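The Long Work of Recovery: How Dellus Rebuilt Account Restoration for Self-Custody Wallets

Last updated: 31 July 2023

14 shares | 6 comments

For most of its history, the software wallet has asked one thing of its users above all others. They must write down a list of words, keep the list somewhere safe, and produce it again, in the correct order, whenever a device is lost or replaced. The arrangement is simple to describe and has proved difficult to live with. Paper is thrown away during a move. Words are copied in the wrong sequence. Heirs find a card in a drawer and do not know what it opens.

Dellus, a wallet developer that has maintained open-source software for digital assets through several market cycles, has spent the past two years on this problem. The result is a recovery module called Never, released to general users in July after a limited preview. The name refers to the central rule of its design: the complete key is never held by any one party other than the account owner.

Peiyu Cai led the project from its first design document. Her earlier work at the company concerned transaction signing, and she described the move to recovery as a change in the kind of evidence her team relied upon. Signing either produces a valid signature or fails. Recovery can be technically sound and still fail the person who needs it, for reasons that appear in no log file.

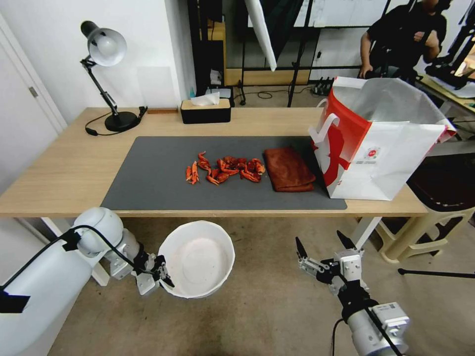 A light wooden table with a dark gray mat and a white paper shopping bag.

The starting point was a review of support correspondence. Dellus does not hold customer keys and cannot restore access on a user's behalf, so many of the messages it receives on the subject end without a remedy. The team read 2,000 of them, with identifying details removed, and sorted them by the moment at which the user had gone wrong. Theft made up a smaller share than the engineers had expected. Far more messages came from people who had made a backup and could not use it.

Several patterns recurred. Some users had recorded the words but not the additional passphrase, having regarded the latter as a password that could be reset. Others had created more than one wallet over the years and could not say which list belonged to which. A third group had divided their words between two locations, in the belief that this doubled their protection, and then lost access to one of them. Splitting a word list by hand in this manner leaves each half weaker as a secret and makes both halves necessary, a combination that security specialists have long advised against.

Never replaces the single list with a set of shares. The account owner chooses how many shares are to be created and how many will be needed to restore the wallet. A typical household arrangement consists of five shares, any three of which are sufficient. Shares may be stored on a second device, printed, or assigned to a trusted contact, who receives an encrypted file and a short set of instructions. A contact who holds one share learns nothing about the balance or the addresses in the account.

The mathematics behind the method is decades old and was deliberately left alone. The company's technical note is direct on this point and states that no new cryptography was introduced. The work lay in everything that surrounds it: the wording of prompts, the handling of a contact who changes telephones, the treatment of a share that has been printed and then replaced.

That last case occupied the team for most of one winter. When an owner issues a new set of shares, the old printed ones remain valid in the mathematical sense unless the underlying key is also changed. Early testers assumed that replacing a share canceled the previous one, much as a new bank card cancels the old. Dellus considered a warning screen and rejected it, on the grounds that testers dismissed warnings of that kind within seconds. Never instead moves the account to a new key when shares are reissued, with the network fee shown beforehand, and asks the owner to confirm the transfer. The procedure is slower and costs money. Cai defended the choice in a written reply to preview users who objected to the fee.

"A person who replaces a share wants the old one to stop working," she wrote. "We could explain to them why it does not, or we could make it so." 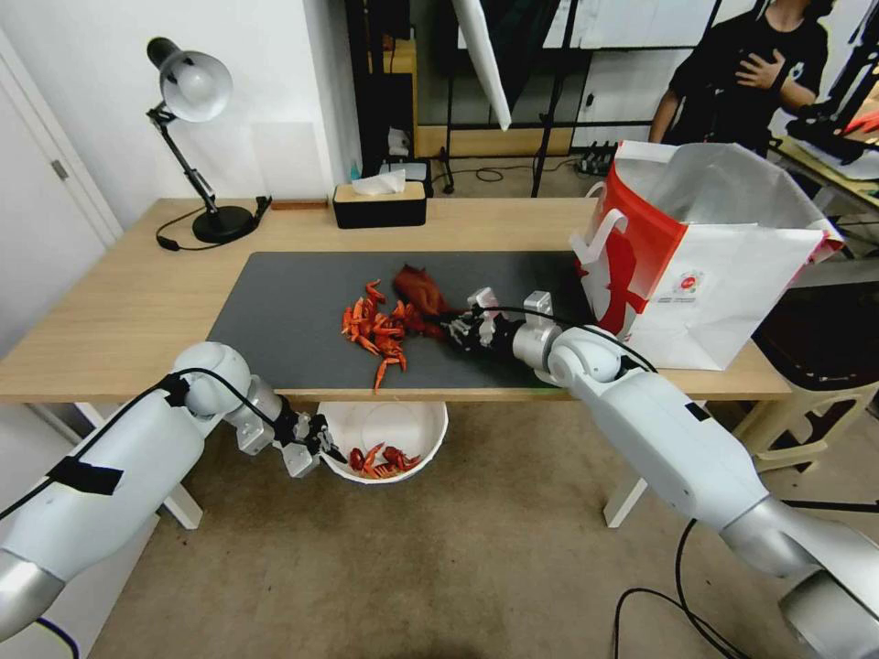
Outside review was assigned to Dimaculangan, a firm that examines wallet and signing software. Its engagement covered the share generation code, the encrypted contact files, and the restoration process on each supported operating system. The reviewers filed 113 findings, most of them minor. Four were classed as serious. The gravest concerned a temporary file that remained on disk if the application closed unexpectedly during printing. Dellus corrected all four before the preview opened, and the full report has been published alongside the source code, with the company's response printed under each finding.

Publication of this kind is common among wallet developers, though practice varies. Some release only a summary letter. The Dellus report includes two findings the company declined to act upon, together with its reasons. One of these, a recommendation to require a minimum of three trusted contacts, was set aside after discussion of users who live alone or who have good cause to keep their holdings private. The software allows an owner to use no contacts at all.

Restoration itself carries a waiting period. When a trusted contact's share is requested, the owner is notified on every linked device, and the request may be canceled at any time during the next 30 days. The owner may shorten this interval, though not below three days. Estate planners consulted during the design phase had asked for a longer default; preview users had asked for a shorter one.

The module has also drawn interest from organizations. Musura, a cooperative that administers shared funds for small agricultural associations, joined the preview in order to test Never with accounts that change hands each time officers are elected. Its participation exposed a gap. The software had assumed one owner, who would appoint contacts and remain in place. At Musura, the outgoing officer was frequently unavailable by the time the incoming one required access. A group mode now permits a majority of share holders to reissue the set among themselves, and the cooperative has moved more than 200 association accounts to it.

Certain limits remain. Never does not protect an owner who is persuaded to approve a fraudulent request, and the company has been careful in its public statements to say so. Hardware wallets are supported only in part: shares may be generated for a key created in the software, while keys that originate on an external device must continue to be backed up by that device's own method. Support for the latter depends on changes by manufacturers, and Dellus has given no date.

Users of the older word list are under no obligation to change. Existing lists will continue to restore existing wallets, and the company has committed to keeping the import function in all future versions. Those who do move are advised to transfer a small amount first, complete one full restoration on a spare device, and only then transfer the remainder. The application offers this rehearsal at the end of setup. It can be postponed, and a reminder appears after a week.

Cai's team has since turned to the question of language. The instructions supplied to trusted contacts were drafted in English and translated late in the schedule, and several preview users reported that relatives had set the file aside because they took it for an advertisement. Revised instructions, which name the sender in the first line and state plainly that no payment is requested, are being tested with families in four languages. The revision is planned for the next minor release.

6 comments | Share this article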